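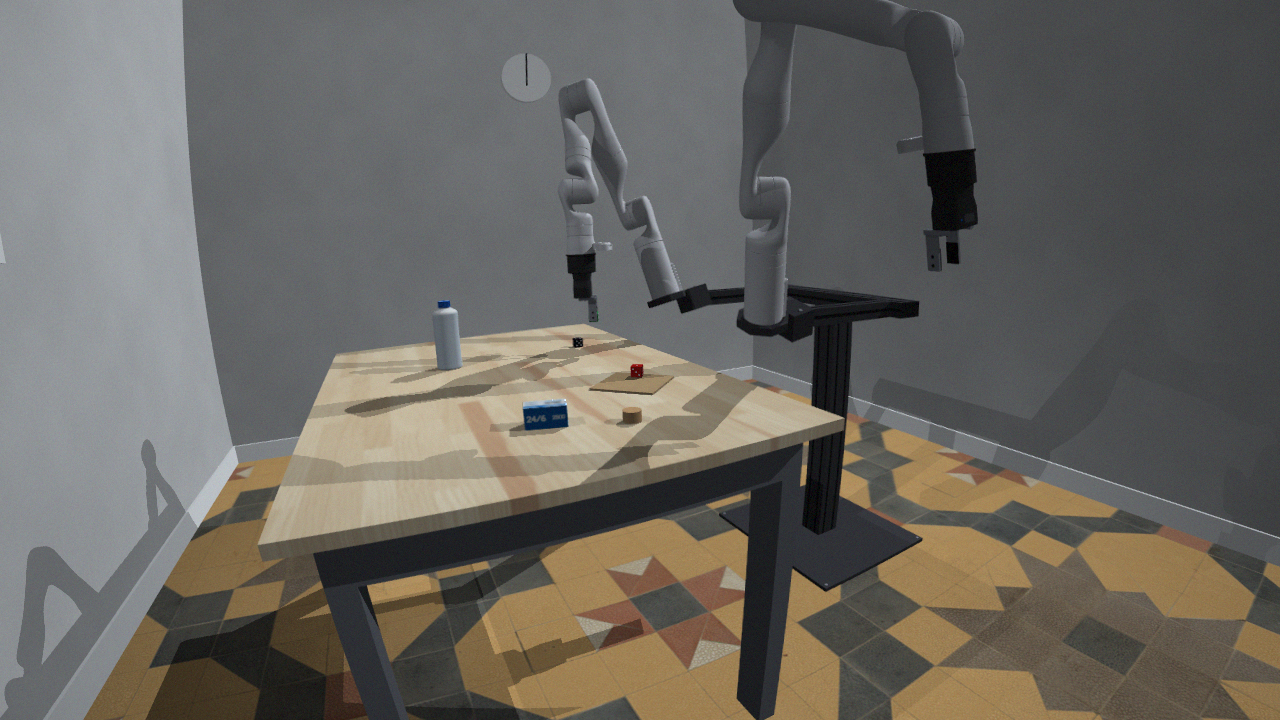
Furniture and Interior Design, Handout 5
Small Rooms: Floor Area, Clearance and Tables
Instructor: Florin Stoica

Reading before class: the chapter on residential clearances in the course packet. Bring a tape measure and graph paper.

1. Measuring the room

Start with the longest wall and go clockwise. Write every measurement in inches and convert later if you need to. Measure wall to wall at floor level, then again at 30 inches off the floor. In older buildings the two numbers often differ, and the smaller one is the one you use.

Mark doors with their swing. A door that opens into the room takes floor area even though it is empty most of the day. Mark outlets, radiators and window sills with their height from the floor.

2. Gross area and usable area

Gross area is length times width. Usable area is what remains after you take out door swings, fixed heating and the path from the door to the window.

Worked case: the back bedroom at the Palomino apartments is 210 square feet gross. The door swing and closet front take 24 square feet. The walking path takes 36. Usable area is 150 square feet. Students usually forget the closet front.

3. Clearance around a table

Figures we use in this course:
Chair pulled out, no one passing behind: 30 inches
Chair pulled out, one person passing behind: 44 inches
Standing work at a table, one side: 36 inches
Table edge to wall, cleaning access only: 18 inches

These are working minimums for class exercises. A client who uses a wheelchair or walker needs more, and we cover that in the next handout.

4. Square or rectangular

A square table seats four evenly and can be turned in a corner without losing a clear front side. It wastes space against a long wall. A rectangular table does the opposite. For rooms under 100 square feet, draw both on the plan before you choose.

Turning a square table 45 degrees to the walls makes its footprint much larger. A 36 inch square turned this way spans 51 inches from corner to corner. The triangles left behind it are hard to use for anything but a plant or a floor lamp.

5. Finish and light

Pale woods such as pine and maple reflect more light onto the ceiling and walls than walnut does. They also show shadows and stains more clearly. Look at a sample flat, under the lamp the client will use - a sample held upright by a window will look like a different color.

Exercise (due first meeting in August)

The Plilden Street studio is 16 feet by 14 feet, with one door and one window on adjoining walls. You have a furniture budget of $2000. Draw a plan at half inch scale with a table for four, a bed and one storage piece. Show all clearances. List gross and usable area in the title block.

Late plans lose one grade. Plans without door swings will be returned unmarked.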